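Wrist cam vs. fixed cams for pick and place into a drawer, in sim

Posted in: Grippers and Cameras

fudge_factor35
I'm comparing camera setups in simulation before we spend money on hardware. The task is to pick up a piece of fruit and put it in the top drawer of a small cabinet. Parallel jaw gripper with flat pads, one wrist camera, two fixed cameras. I trained one policy on all three views and one on the wrist view only, 2000 demos each. Wrist only dropped 35 points on placing. Picking was the same for both. Does that match what other people see?

rdoucette
Matches ours. We ran the Wiron arm with wrist only and it did fine until the drawer was out of view. After that it guessed. What resolution are you feeding it?

fudge_factor35
All three views get scaled to the same small square. I haven't tried a bigger one for the wrist.

Sartori_818
I don't agree with blaming the view. Six out of ten times this is the controller. If you command joint positions, small errors add up on the long move from table to drawer. Try end effector deltas first and then compare cameras again.

fudge_factor35
Already on deltas. Same gap.

Sartori_818
Then I'd check the pads. Round fruit can roll between flat pads when the arm speeds up, and the wrist-only policy has to correct for that and find the drawer too. We went to the curved Fudinell fingers for this.

rdoucette
Curved fingers won't tell it where the drawer is. He said picking was the same. I'd keep one fixed camera and drop the other - that was the cheapest fix for us. Raymonde Doucette, if you want to look up my old post on the Statanport mount.

statan_user
Can you post the views? Hard to say which one to drop without seeing them.

fudge_factor35
Sure. These are from the three-camera setup.
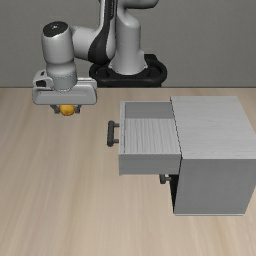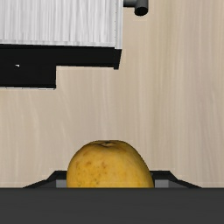
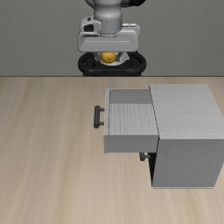 Simulated views, fruit in the gripper in all three. The second is the wrist camera.

statan_user
The wrist view has a lot of fruit and gripper body in it and only a corner of the cabinet. I'd tilt it up a few degrees before giving up on wrist only.

Sartori_818
Fine, the tilt is worth a run. I'd still swap the pads.

fudge_factor35
Will do the tilt first, pads after. Results go in this thread.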